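# Setting up the Hasier rainwater kit: part 2, the pump and filter

Oct 17, 2024

I've now put two of these in, one at my own place in Lurkmont and one at my sister's, and the printed leaflet skips most of what you'll want to know. I'm assuming the tank is already on its base, level, and connected to the downpipe as in part 1.

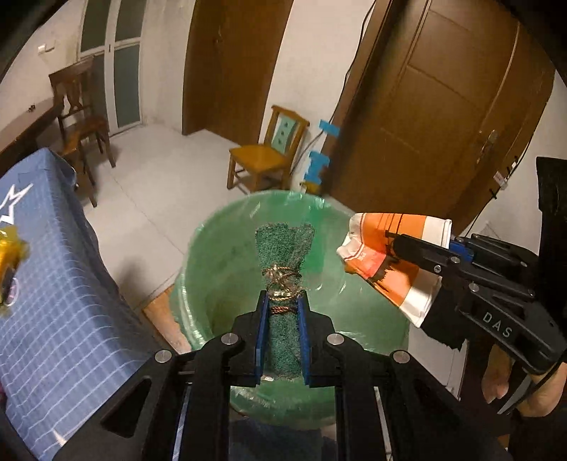 The pump is the bit people worry about and it's really not hard. Give yourself an afternoon, have a towel handy, and don't plug anything in until step 9!

## Before you start

Lay everything out and check it against the bag labels. You should have the pump body, the filter housing with its mesh cup, the short grey hose, the long black hose, four clips and a small bag of washers. Mine had a spare washer in it, so don't panic if there's one left over at the end.

> **Caution:** the pump plugs into the mains. Use an outdoor socket with an RCD and nothing else. If you haven't got one, stop and get an electrician in. I did, and it was money well spent.

## Fitting the filter

1. Close the tap at the bottom of the tank. Quarter turn, handle across the pipe.
2. Unscrew the filter housing and take out the mesh cup. Rinse it under the kitchen tap, as there's often a bit of plastic swarf left in there from the factory.
3. Push the rubber ring into the groove in the lid. It likes to pop out on one side while you're doing the other – a smear of silicone grease holds it in place.
4. Drop the cup back in, open end up, and screw the lid on by hand. Please don't use a wrench. I cracked a lid that way and Lindsay Garden Supplies had to order me another.
5. Join the filter to the tank tap with the short grey hose, with a clip at each end. The arrow on the housing points away from the tank.

**Note:** if your tank is the older Brurnar type, the outlet is a touch wider and the grey hose won't go on. Soften the end in a mug of hot water and try again before you go buying adaptors.

## Fitting the pump

6. Stand the pump on a paving slab or something equally solid. On decking it hums all the way through the house (ask me how I know).
7. Run the black hose from the filter to the pump inlet, keeping it as short as you can and without any upward loops. Air collects in a loop and then the pump just whirrs at you.
8. Take out the filler plug on top of the pump, pour in clean water until it reaches the brim, and screw the plug back in.
9. Open the tank tap, have a look at every joint for drips, then plug in and switch on.

It'll splutter for a bit and then settle. If it's still spluttering by the time you've made a cup of tea, switch off and go back to step 8.

> **Caution:** never let the pump run dry. The 512 model has a float switch and looks after itself. The 612 has more push but no float, so with that one you have to keep an eye on the water level yourself.

## Looking after it

I clean the mesh cup whenever the flow drops off, and more often from June onwards when the gutters fill up with blossom and moss. Switch off, close the tap, unscrew, brush under running water, put back. A stiff brush or an old scourer is fine on the outside of the housing, but go gently on the mesh itself.

Before the first frost, drain the pump through the lower plug and bring it indoors. Leave the tank tap open over a bucket for a while too, as there's more water sitting in that grey hose than you'd think.

If you've got the 3000 litre tank you'll also need the overflow pipe, and that's in part 3.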